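Posted in: Modding > Interviews > Maps & Levels

"The island was too big for me"
August 2003

Derar is the name he uses on every forum, and he asked me to use only this one. He is the maker of Grinholm, the snow island map which many of us have been downloading since March. I talked with him over two evenings, by chat, and I have put his answers in order.

He began with a different project. It was called Llanos, a flat country with long roads, and he worked on it for one winter before he deleted it. "It was very boring to drive there," he says. "You press the key and you wait. I put a gas station, then another gas station. Then I understood that I was only making gas stations."

Grinholm came from the opposite idea. He wanted short roads, steep, with the harbor always in sight. The first version had 1,050 placed objects and the game closed itself every time the player came near the church. Derar spent three weeks looking for the reason. "I removed the trees, no change. I removed the boats. In the end it was one fence. The collision file had a wrong name, with a space in it." He still keeps this fence in a folder on his desktop.

I asked him about the traffic, because on the forum the complaints are mostly about traffic. Cars drive into the sea at the north bridge. He knows it. "The paths I made by hand, in a text editor, and on that bridge I have two points exchanged. It will be fixed in the next version. Please do not send me more screenshots of the bridge, I have 100 of them."

The next version will also bring Dakholm, a smaller town on the other side of the water, with 6 interiors that the player can enter. The ferry between the two is not decided yet. He would like it to run by itself, but the script stops when the player saves the game on board, and he has not found a way around it.

He does not want to give a date. The last time he gave one, his web host closed the account in the same week, and the visitors found only a 404 page. Some people wrote to him that he was a liar. "This was not nice. I was sitting at home uploading everything again with my modem."

For beginners his advice is short: build one street, test it, and save a copy before you touch the paths.

We use cookies to remember your login and your forum skin. OK | Read more

Related:
- Map objects that vanish at distance: what to check
- Winter textures, pack two
- Forum: post your work in progress
- How to make a loading screen 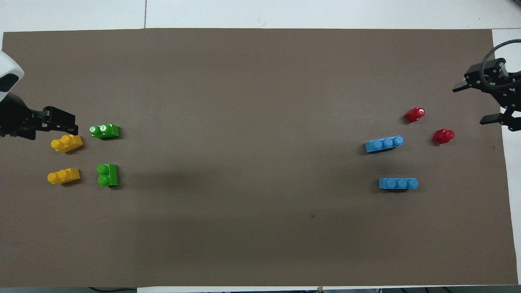 Toy building blocks on brown-gray paper.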